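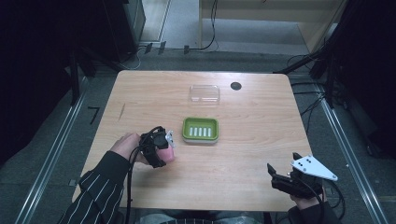
About Inley Land and Heritage

Inley Land and Heritage is a small organisation which works for the protection of old places in the Villalba valley. We are 5 permanent staff, and we have our office in the former post house, built in 1915.

The valley contains 22 registered sites: rock shelters, stone fences, burial grounds and one abandoned mine. Many of them lie on public land where the rules have changed more than once. We read each new management plan, we write submissions, and we explain to our neighbours what the changes would mean for them.

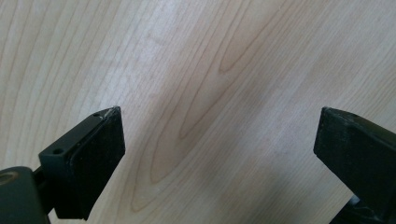 We also keep the Puvari Archive, a collection of recorded memories from families who have a connection with the valley. The recordings belong to the families – they decide who may listen and what may be published. Four of our sites are closed to visitors at the request of these families, and we ask everybody to respect this.

Guided walks begin again in March. Groups and schools are welcome, but please write to us first so that we can organise a guide.
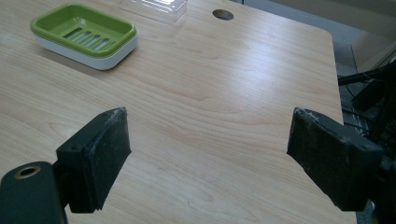

Green and white soap dish on a wood-look tabletop.

Our office is open by appointment. Page last updated January 4, 2026.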